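Ramalho Shruti Box, Large

The Ramalho is a bellows-driven drone instrument for singers, yoga teachers and anyone who needs a steady note to work against. It is made by Kinwood in their Denlow workshop and comes in one size, with thirteen reeds covering a full octave from C to C. Each note has its own brass tab on the front board. Open the tabs you want, work the bellows with one hand, and the reeds sound for as long as there is air behind them.

Most people will use it for Sa and Pa, the root and the fifth, and leave it there for a whole session. You can also open the fourth, or the octave above, and change the mood of a chant without stopping. The tabs are stiff enough to stay where they are put but can be moved while playing.

We use cookies to remember your basket and to see which pages are visited. By continuing to use this site you accept our use of cookies. Accept | Change settings

Sound

The reeds are tuned to A440 in equal temperament, so the box will sit with a harmonium, guitar or keyboard. If you would like it retuned to just intonation from a root of your choice, tell us when you order. Retuning takes 3 weeks and costs £55. It can be undone later, but each retuning removes a little metal from the reed, and we would not do it more than twice on the same set.

The tone is low and even, with less buzz than the smaller boxes in our range. In a carpeted room it carries to the back row of an ordinary class. In a church or stone hall it will sound much bigger, and you may find one or two notes are plenty.

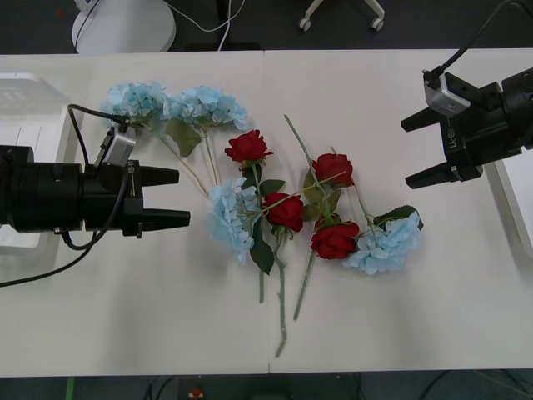 Playing position matters more than people expect. If you sit cross-legged on the floor, stand the box upright on the thigh and pump with the hand nearest the bellows. On a chair, it is easier to rest it on both knees. Pump slowly. The air chamber holds enough for a long breath, and fast pumping makes the note waver.

Aurora Antunes tests every box before it leaves us. She plays all thirteen notes singly and then in pairs, and leaves the box overnight before checking the tuning again. Reeds do settle in the first weeks of use, and a small drift is normal. Bring or send it back within the first year and we will touch up the tuning free of charge.

What is supplied

The box comes with a padded cotton carrying bag, a strap and a printed card showing the tab positions for the common ragas. The Birko foot pedal, which leaves both hands free for mudras or for a second instrument, is sold separately. It fits this model without any drilling. Please note that the older pedal with the square plate does not fit.

Care

Keep the box away from radiators and out of parked cars. Close all the tabs and fasten the bellows strap before you put it in the bag. Dust is the usual cause of a silent reed, and it can often be cleared by opening that tab alone and pumping firmly a few times. Do not push anything into the reed slot. If a reed is still silent, send us a message and we will talk you through removing the back board, or book it in for repair.

The case is finished with oil. A dry cloth is enough for cleaning. Furniture polish leaves a film that finds its way on to the tabs.

Delivery and stock

Boxes are made in batches and we do not keep many on the shelf. If the page shows the item as out of stock you can still place an order, and we will write with a date before taking payment. The deposit for a reserved box is £300, taken off the final price. 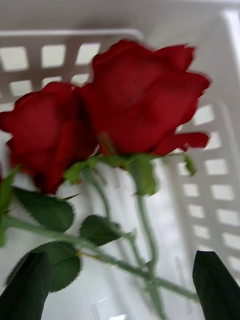 Denlow, April

The spring batch is now finished and boxes are going out in the order the deposits came in. Matilde Morais is handling the bookings and will write to each customer when theirs is packed. There are 2 boxes in this batch with no name against them, both in the standard tuning. The next batch will be started once the new bellows cloth has arrived.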